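Oltley Shared Shop - robot bench list
Subject: Re: [bench] second arm, block fixture, and what are we doing about the flange
From: Anselmo Vasconcelos
Date: May 27, 2024

Quick one, am at work, will be sloppy. Answers inline then a longer bit on the sim because I finally got it to behave last night.

> Hi all, back from being away and trying to catch up on the two-arm build.
> I read the thread back to November and I still can't tell which parts are
> decided. Can somebody give me a plain status? Specifically:
>
> Are we bolting both arms to the one table or still talking about the
> split frame? I cut the crossmembers for the split frame and would like to
> know if they are scrap.

One table. Sorry about the crossmembers. Don't scrap them, the Gillance rail needs legs and they might be long enough, I haven't measured. Split frame died when we worked out that every time somebody leaned on one half the arms stopped agreeing with each other. You'd calibrate, go get a coffee, come back, off by a couple millimeters. Single top, both bases bolted through, steel plate underneath.

> What is the black block for? I saw it in the parts folder with no notes.

That's the practice fixture. Printed one is in the gray tote under the bench, second print, the first one warped. The idea is one arm comes straight down on it while the other stays parked, and we learn how to approach a thing with holes in it before we go anywhere near the Quintana boards, which are not ours and cost money. The stepped piece on top is there as something to avoid. If you come in with the wrist turned wrong you hit it. That's the whole lesson.

> Is the controller still the Orketti or did we move?

Still the Orketti. Firmware updated, the old config files do NOT load, I saved them anyway in the folder called old_dontuse. Two things changed that will bite you. Speed limit is now per joint and the home button homes both arms at once unless you untick it. Please untick it. Ask me how I know.

> And how much have we spent? I put in for a third of it and would like to
> see a number before I put in more.

2,173 up to the end of last month, dollars, that's everything incl. the plate and the cable chain. If we buy the second gripper it goes to 2,989. With the guard panels 3,169, and I think we should do the guard panels. Receipts are in the envelope taped inside the cabinet door, I'll type them up this week if nobody beats me to it. Please beat me to it.

> Last thing - can I run it on my own in the evenings or is that still a
> no? I only get there after nine most nights.
>
> thanks, and sorry to be the one with all the questions

Still a no on alone, sorry. Two people whenever the drives are live, one with a hand near the stop. Sim work alone is fine, whole night if you want. Which brings me to

WHERE THE SIM IS

Short version, the approach works on screen. Long version.

I rebuilt the scene from scratch because the old one had the table in inches and the arms in metric and someone (me) had fudged the scale to make it look right. It looked right and every number coming out of it was junk. New scene is all millimeters. If you add a part, check the units before you save over anything. The floor is whatever came with the room file, I haven't touched it, it doesn't collide with anything we care about.

Arm one does the work. Arm two is in there parked, full collision shape on, so the planner has to respect it. For a while I had the collision shape off on arm two and was very pleased with how fast the paths were. Well yes.

Things that had to change to get here:

Tool offset. We had it measured from the last joint and the controller wants it from the face of the flange. Everything was landing high. Fixed in the sim file, NOT yet fixed on the real Orketti, so don't copy a path across until I've done that.

Approach height. Planner now goes to a point 60 mm over the block, stops, then straight down slow. Before it was swooping in from the side, and it would clip the stepped piece about every other run. The stop looks dumb and wastes time, leave it in.

Gripper angle. The gripper hangs off the side of the wrist, so it isn't on the axis that's going down. Easy to forget. I had it swung round over the block for ages and kept wondering what the contact warning was about. It now points out to the left, away from everything. On the real one the air line has to follow it round, so before we run this we need a longer hose or a different clip. I'd go for hose.

Contact. I have it set to stop on touch with a pretty low threshold. Simulated contact is too polite, it just stops. The real block will shift on the table unless it's held down, so the tape has to go, we need proper clamps or two screws from below. Anyone have strong feelings about drilling the top? I don't. Somebody will.

Screen grab from the last run, arm one down at the block, arm two off to the left on its pedestal:
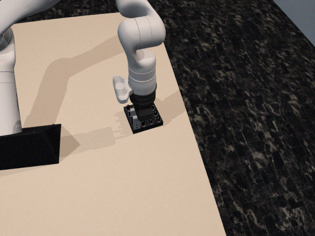
WHAT I NEED FROM PEOPLE

Someone with a decent caliper to measure the printed block, hole positions mostly. The model says one thing, the print shrinks, and I'd rather find out on paper. Write it on the sheet in the tote, not in an email, I will lose the email.

Hose. Same diameter as what's on there now. Take a piece with you to the store, the label has rubbed off.

Opinion on the guard panels, clear or mesh. Clear is nicer to look through and scratches if you breathe on it. Mesh is cheaper but I don't have a firm price so the total above is with clear.

A second person for an evening so we can do the tool offset on the real controller. It's a boring job, an hour or maybe two, you mostly stand there with your hand on the stop while I swear at a menu. Late is fine. If after nine is what works then let's do after nine, that solves your problem too.

Not needed yet: the camera mount, the lights, the Gillance rail. I know a couple of you are keen on the rail. Me too. But I want one arm touching one block ten times in a row without drama first, then we talk about moving the whole thing sideways.

Files are in the shared folder under twoarm_mm. The one ending in _parked is the good one. There's another ending _parked2 which is me trying to have both arms move at the same time and it's not pretty, they plan fine seperately and then meet in the middle. If anyone has got that working on another controller please say so, I've been reading the Orketti manual on it and the chapter is a page and a half.

Oh and whoever borrowed the long hex key, the base bolts on arm two want re-torquing and I can't do it with the short one.

Anselmo

--
You are getting this because you are on the bench list. To leave, reply with the word remove in the subject and a human will do it eventually.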